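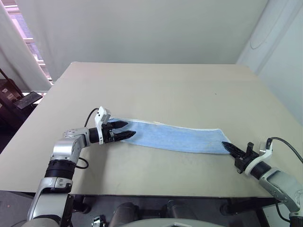
# 古い本の手入れと置き場所のメモ

更新:2022/07/23

実家から引き取った小説や回想録が増えたので、手入れのやり方を一か所にまとめておく。対象は普通の家にある読み物の本で、値段のつく稀覯本や和本は含まない。そういうものは触らずに専門の修復家に相談したほうがよい。

うちで一番古いのは1957年刊のグリックデール(Grikdale)叢書の一冊で、少年時代の思い出を書いた薄い本だ。紙は茶色くなっているが、まだ普通に読める。以下の作業はだいたいこの叢書と、古い文庫本で試した。

## 引き取った本を棚に入れる前に

段ボールから出した本を、すぐに手持ちの本の隣に並べない。しばらく別の場所に置いて様子を見る。玄関の隅でも、使っていない部屋の床でもかまわないが、床に直接置かず、すのこか厚紙を敷く。

見るところは次のとおり。

- 背の上下。布や紙がめくれていないか
- ノドの奥。細かい粉や虫の糞がないか
- 小口の点々。茶色のシミなら経年、ふわっと盛り上がっているものはカビを疑う
- 挟まっているもの。手紙、レシート、押し花、輪ゴム

輪ゴムとクリップは見つけたら外す。古い輪ゴムは紙に貼りついていることがあり、引っぱると紙ごと持っていかれる。端から少しずつ、竹べらで浮かせる。

挟まっていた紙は、どのページにあったかを鉛筆で書いて封筒に入れておく。新聞の切り抜きは紙質が悪く、隣のページに四角い跡が写るので、本には戻さない。

## ほこりの落とし方

本は閉じたまま、しっかり握って払う。ゆるく持つとほこりがページの間に入る。

1. 背を下にして持ち、天(上側)をノドから前小口の方向へ、柔らかい刷毛で払う
2. 前小口、地の順に払う
3. 表紙を乾いた布で拭く
4. 表紙を開き、見返しのノドを刷毛で払う

刷毛は化粧用の安いものか、山羊毛の絵刷毛が使いやすい。ナイロンの硬いものは角を傷める。料理用のシリコン刷毛はほこりを押し広げるだけだった。

布は綿ならなんでもよい。ただし濡らさない。固く絞ったつもりでも、クロス装の表紙は水分で染料が動き、輪じみになる。ビニール引きの表紙とカバーのPP加工面だけは、固く絞った布で拭いてすぐ乾拭きする。

掃除機を使うなら、ノズルにストッキングをかぶせて弱で。はがれた背の切れ端を吸いこむのを防げる。

## 手垢と鉛筆の書きこみ

表紙の手垢は、白いプラスチック消しゴムで軽くなでる程度にとどめる。こすり落とそうとすると、そこだけ白く抜ける。練り消しは跡が残りにくいが、古い紙では毛羽立つことがあった。必ず裏見返しの隅で試す。

書きこみは、消すかどうかを先に決める。家族の書きこみは残しておいたほうがいいと思う。うちの一冊には、登場人物が木の上で昼寝をするくだりの横に、子どもの字で「うちの柿では無理」と書いてあった。消さずにある。

売るつもりの本なら鉛筆は消す。近所の古書店ラケナ(Rakena)では、鉛筆線があると引き取りが店頭の均一箱に回る。インクやボールペンは家では消えない。修正液を塗るとかえって汚くなる。

## においを取る

押し入れに長くあった本のにおいは、時間をかければかなり減る。

ふたつきの衣装ケースを用意し、底に重曹を入れた浅い皿を置く。その上に焼き網を渡し、本を少し開いて立てる。ふたをして一週間から二週間。重曹が本に触れないようにする。粉がつくと取るのが面倒だ。

活性炭の脱臭剤でもよい。新聞紙を挟む方法はよく見かけるが、インクが移ることがあるので、挟むなら印刷のないわら半紙にする。香りつきの除湿剤は使わない。防虫剤のにおいに花の香りが足されて、読めたものではなくなった。

日に干すのは短時間でも避けている。背の色が抜けるし、表紙が反る。風だけ通せばよい。

## 濡らしてしまったとき

お茶をこぼした、雨の日に鞄の中で濡れた、という程度なら家で何とかなる。

まず閉じたまま、外側の水気を布に吸わせる。こすらず、押さえるだけ。タオルは毛の長いものより、使い古して毛の寝たもののほうが糸くずが出ない。
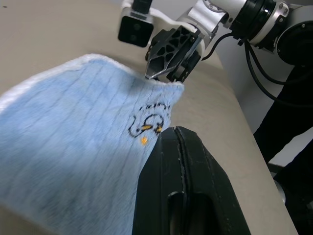
表面の水気が取れたら、濡れたページの間にキッチンペーパーを挟む。全ページに挟むと本がふくらんで背が割れるので、十数枚おきにする。400ページの文庫なら、挟む場所は濡れたあたりに限る。ペーパーは湿ったら替える。最初のうちは一時間ごと、そのあとは朝晩でよい。

半乾きになったら、まな板くらいの平らな板にはさんで重しをかける。完全に乾くまで待ってから重しをかけても、波打ちは戻らない。重しは辞書でも、水を入れた鍋でもよいが、鍋はひっくり返したときのことを考えて、うちでは米袋を使っている。

アート紙の図版がある本は別だ。乾く途中でページ同士がくっつき、はがすと絵が破れる。この場合はポリ袋に入れて冷凍庫に入れ、少しずつ出して一枚ずつ間に紙を入れながら乾かす。食品と一緒に入れるなら袋を二重にする。ドライヤーの温風は、どの紙でも波打ちがひどくなるだけなので使わない。冷風ならよい。

甘い飲み物の場合は、乾いてもべたつきが残る。そのままにするとカビと虫が来る。読み物として割り切れる本なら買い直すのが早い。

## 取れかけたページを留める

セロハンテープは貼らない。数年で茶色くなり、のりだけが紙に残る。すでに貼ってある古いテープは、浮いているところだけ外し、くっついている部分はそのままにしておく。

一枚だけ外れたページの直し方。

- ページのノド側の端に、細い筆で糊を2ミリ幅につける
- 天の位置を前後のページに合わせて差しこむ
- 両側にクッキングシートを挟む
- 本を閉じて重しをのせ、一晩置く

糊は製本用のでんぷん糊がよい。うちではチディッツ(Ciditz)の小瓶を使っている。少量しか使わないのに瓶が乾いてくるので、水を数滴足してのばし、冷蔵庫に入れている。木工用の接着剤は固まると硬く、開いたときに隣のページまで引っぱる。どうしても使うなら水で薄める。スティック糊は乾くと粉になって落ちる。

破れたページは、薄い和紙を指でちぎって毛羽を出し、糊で裏から貼る。はさみで切ると境目に段がつき、そこでまた折れる。文字の上にかかっても、薄いものなら透けて読める。

背が丸ごと外れた文庫は、直す手間より買い直すほうが安いことが多い。製本の講座に出せばきれいになるが、材料費だけで2000円かかった。思い入れのある本だけにしている。

## 棚への並べ方

詰めすぎない。一冊抜くときに両隣が一緒に出てくるようなら、一冊減らす。逆にすかすかだと本が斜めになり、そのまま癖がつく。ブックエンドを使うか、空いたところに何冊か横に寝かせて置く。

抜くときは背の上に指をかけて引かない。両隣を少し奥に押して、背の中ほどをつまむ。背の上が破れている古本が多いのは、ほとんどこれのせいだと思う。

大きさの違う本を隣どうしにすると、大きいほうの表紙に段がつく。同じ作家でそろえたい気持ちはあるが、古い本だけは背の高さで分けている。探しにくくなるので、棚の端に作者名を書いた紙を下げた。

棚の奥は壁につけず、指二本ぶん空ける。外に面した壁の前はなるべく避ける。うちは間取りの都合で避けられず、背板のない棚にして、8月には下の段を全部出して風を通している。

## 読む場所の明かり

古い本は紙が茶色く活字も小さいため、新しい本と同じ明かりでは読みにくい。天井灯だけで読んでいたころは夕方になると目が疲れた。今は手元にリコドフ(Rikodov)のクリップ式ライトを置いている。首が長く、椅子の肩ごしに照らせる。色は電球色より少し白いほうが、茶色い紙では文字がはっきりする。

光源をページの真上に置くと、表面が光って読みにくい紙がある。左の斜め後ろから当てるとよい。左手で本を持つ人は右からでも試してみてほしい。

読んだあとは棚に戻す。窓際に置きっぱなしの本は、ひと夏で背が焼ける。カバーをかけていても、かかっていないところとの境目に線が出る。

## 子どもが読む本の場合

破られるのは前提にして、直しやすくしておく。カバーは外して別に取っておき、クラフト紙で包む。包み紙なら落書きをされても替えられる。

床や庭で読まれた本は、棚に入れる前に軽く振って砂を落とす。ページの間に残った砂は、閉じたときに紙に点々と跡をつける。木の葉やお菓子のかけらも同じで、特にお菓子は虫が来る。

しおりの代わりに本を伏せて置く癖は、なかなか直らない。しおりを何枚も作って、読みそうな場所に先に置いておくほうが早かった。厚紙を細長く切って、角を丸くしたもので足りる。

## 手元に置いている道具

- 山羊毛の刷毛
- 綿の布(古いシーツを切ったもの)
- プラスチック消しゴム
- 竹べら
- でんぷん糊と細筆
- 薄い和紙
- クッキングシート
- 平らな板二枚

刷毛と糊を除けば、ほとんど台所と文具の引き出しにあるもので済む。足りない分を買い足しても1000円でおつりが来た。菓子の缶にまとめて入れ、糊だけは冷蔵庫なので、缶のふたに「糊は冷蔵庫」と書いてある。

## 追記

カビについて質問があったので足しておく。

白いカビが表紙に少し出た程度なら、屋外でマスクをして、乾いた布で拭き取る。そのあと消毒用エタノールを布に含ませ、目立たないところで色落ちを確かめてから軽く拭く。箔押しの文字の上は避ける。拭いた布は洗わずに捨てる。

黒や緑のカビがページの中まで入っているものは、家では手に負えない。ほかの本にうつる前に袋に入れて口を閉じ、処分するか、残したい本なら修復の相談に持っていく。棚板も同じエタノールで拭き、乾くまで本は戻さない。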